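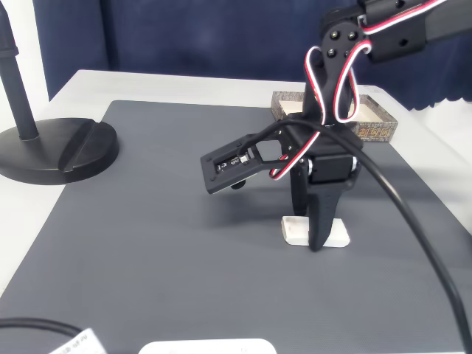 Last updated: August 2, 2018

Filed under: Workshop, Finishes

Re-oiling a Worn Wooden Countertop

These steps apply to solid wood tops finished with a penetrating oil. They do not apply to lacquered or varnished tops, which must be stripped first. To check, place a few drops of water on a spot near the sink and another near the wall. If the water darkens the wood within a few minutes, the oil is depleted in that area. If it beads everywhere, leave the top alone.

Materials

Use a food-safe hardwax or linseed-based oil. The quantities below were worked out with Takholm Worktop Oil, clear. Pledell clear can be substituted, but it is thicker and needs a longer soak. Also required: sandpaper in 120, 180 and 240 grit, a cork block, lint-free cotton cloths, a vacuum with a brush head, and a metal can with a lid.

Preparation

Clear the top and wash it with warm water and a little dish soap. Let it dry overnight. Grease left around the stove will block the oil and show as pale patches. Wipe those areas with mineral spirits and allow the solvent to evaporate fully.

Dark rings from wet cans are iron stains. Treat them with oxalic acid mixed to the strength on the package, rinse twice, and wait another night before sanding. Wear gloves and eye protection.

Sanding

Sand with the grain, starting at 120 only where there are scratches or raised fibers. Go over the entire surface at 180, vacuum, then mist lightly with water. When dry, finish at 240. Do not go finer. Above 240 the surface closes up and takes less oil.

End grain at the sink cutout absorbs far more than the face and should be sanded to 240 in every case.

Oiling

1. Stir the can. Do not shake it.
2. Pour a small amount and spread with a cloth in overlapping strokes.
3. Wait 5 minutes. Add oil wherever the surface has gone dull.
4. Wipe off all excess. Oil left standing turns sticky.
5. Repeat after 4 hours. End grain gets 2 further coats.

Keep the top dry for two days. Full cure depends on the oil and the room temperature; see the can.

Oily cloths can self-ignite. Soak them in water and seal them in the metal can before disposal.

Corrections to the sanding section were supplied by Folke Fjeld in July.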